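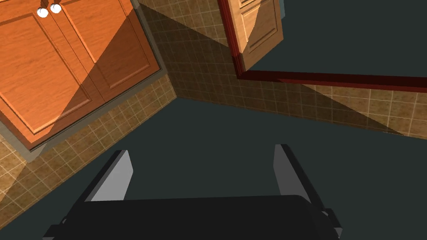
October, bench book, continued from the last page

Grout samples, second batch. Mixed at 9.40 with tap water from the Clostham workshop, because the stored water had gone cloudy again. Same powder as before, the Bronura grey, bag opened this morning. Last month's bag is still under the bench with the top taped over. Don't use it for anything that gets measured.

Ten tiles in this batch, numbered on the back in pencil. Joints left at 2 mm. Tiles 1 to 5 have the water at the rate on the bag, 6 to 10 have a bit more, to see whether the pale bloom we had on the Parsons job comes from wet mixing or from washing off too early. Getachew thinks washing off. I still think it's the water but will write down what we get.

10.25. First wipe on 1, 2 and 3. Joint held. 4 pulled slightly at one corner where I'd pressed too hard, so note that before reading anything into it.

10.50. First wipe on the wet ones. 6 and 7 dragged badly. Left 8, 9 and 10 alone until after eleven and those were much better. Sponge rinsed between each tile this time. Last time we rinsed it when we remembered.

Lunch.

13.30. Haze on all of them, heavier on 6 and 7. Buffed with a dry cloth. Tile 2 has a pinhole near the middle of the long joint. Filled it with a fingertip and marked the back with a cross.

Went through the Parsons file while waiting. The complaint was patchy colour behind the sink and along the bottom course, none of it higher up. The fitter's sheet says the room was closed up overnight with a heater on. That would dry the joints unevenly and could give the same look without any fault in the mix. Should have read the sheet before starting, but the samples are useful either way. Order number for the powder on that job was 1097, so it should be possible to find out if it came from the same delivery as ours. Have asked Corow. No reply yet.

15.15. Colour check by the window. 1 to 5 even. 6 darker at one end than the other. 7 the same but less so. 8, 9 and 10 look close to the dry set, which I didn't expect — may change as they cure.

Getachew Lencho came in and looked at them without seeing the numbers. He picked out 6 straight away and said he couldn't separate the rest.

Left on the rack flat, face up, not touching. Bin bag laid loosely over 1, 3, 6 and 8, the others open to the air. Heater off. Please leave it off, and keep the side door shut if you're cutting.

To do
Look again at 44 hours, then at a week
Buy two more sponges, the yellow one is shedding
Scratch test on the back row only
Ask the fitter how long the heater was on and where it stood
Write the bag date on the tub lid

Mixer paddle needs a proper clean. Soaking in the blue bucket.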